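Trondholm Textile Collection Extended to Cushions and Bedding

The Trondholm household textile collection will accept cushions, pillows, quilts and small household cloths beginning in October, the Comusis Housing Association has announced. Until now the service has been limited to clothing, curtains and paired shoes.

The change applies to all residents of the association's properties in Trondholm, including tenants of the Gerlach buildings, which joined the service last spring. There is no charge, and residents do not need to register again if they already hold a collection card.

Comusis introduced the service two years ago together with the Kultbridge Foundation, which sorts the items and passes usable goods to its secondhand store and to local shelters. In the first year, 238 households took part. The number has since risen to nearly 1,000, and requests to include bedding and soft furnishings have been among the most frequent comments received by the association's front desk.

"Residents have asked us repeatedly what they should do with cushions and pillows that are still in good order but no longer wanted," the association said in a statement. "Most of these items have gone into the general trash. The foundation now has the room to store them and the equipment to clean them, and we are pleased to be able to offer the service."

What may be brought

Four types of goods have been added to the list: cushions of all kinds, including floor cushions; pillows; quilts and blankets; and small cloths such as dish towels, napkins and washcloths. Items may be of any color or pattern. Handmade goods are welcome.

Cushions and pillows should be closed at all seams. Removable covers should be left on. Small cloths should be placed together in a tied bag, as single pieces are easily lost during sorting. Minor wear, fading and light creasing do not matter, and there is no need to iron anything before bringing it in.

The following cannot be accepted: mattresses, mattress toppers, carpets, electric blankets, foam blocks without a cover, and any item that is damp or has been stored in a damp place. Items used as pet bedding should also be kept out of the collection. Residents with a mattress to dispose of should continue to book a bulk pickup through the city. 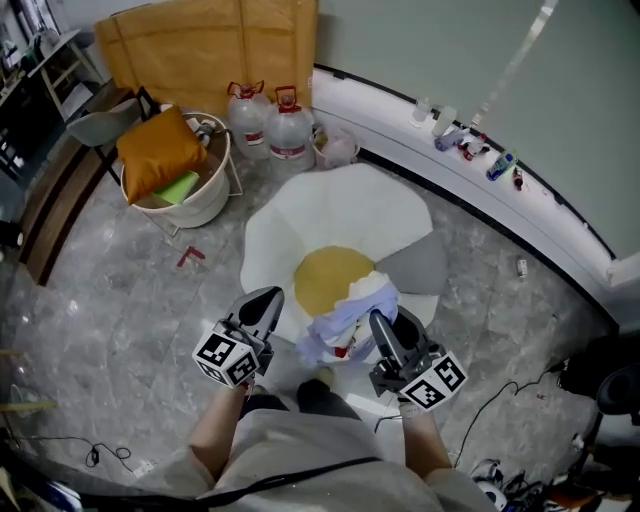
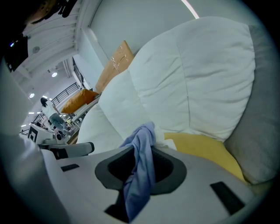
Cushions, pillows and small cloths are handled as household textiles.

Collection points and hours

Items may be left at the Comusis main office, at the Gerlach laundry building, or at the Kultbridge store during its regular opening hours. The collection room at the main office opens at 8 a.m. and closes at 6 p.m. The laundry building is open to cardholders until 9 p.m.

Bags must not be left outside the doors when a room is closed. Wet weather ruined a considerable amount of clothing last winter, and the foundation had to pay for its disposal. Residents who cannot come during the posted hours may call the front desk to arrange another time.

Quilts and large floor cushions should be handed to staff directly, as they do not fit through the opening of the collection bins. A separate rack for these items will be set up in the main office before the change takes effect. The rack at the laundry building will follow once the storage area there has been repainted.

Sorting and reuse

All goods will be taken to the Kultbridge sorting hall, where they are checked, cleaned and divided into groups. Items in good condition are sold in the store or given to shelters. Worn cloths are cut into cleaning rags for the foundation's own workshops. Filling material that can be used again is removed from damaged cushions and kept for the repair classes that Kultbridge holds in the hall.

Income from the store pays for the classes and for the upkeep of the collection van. Comusis does not receive any part of it. The association contributes the rooms, the bins and the printing of the cards.

The foundation has asked residents to check cushion covers with zippers before handing them in. Keys, coins and, in one case, a passport have been found in past deliveries of clothing. Any valuables are kept at the sorting hall and may be claimed with a collection card.

Further information

A revised leaflet will be delivered to all mailboxes in the coming weeks. An additional 200 copies in large print will be available at the front desk, and tenants who would like the leaflet read to them by telephone may ask for this service when calling.

Comusis and the Kultbridge Foundation will review the extended list after the first winter. Questions about the collection of rugs and children's soft toys, neither of which is part of the present change, will be considered at that time. Comments may be sent to the association in writing or left in the box beside the main office entrance.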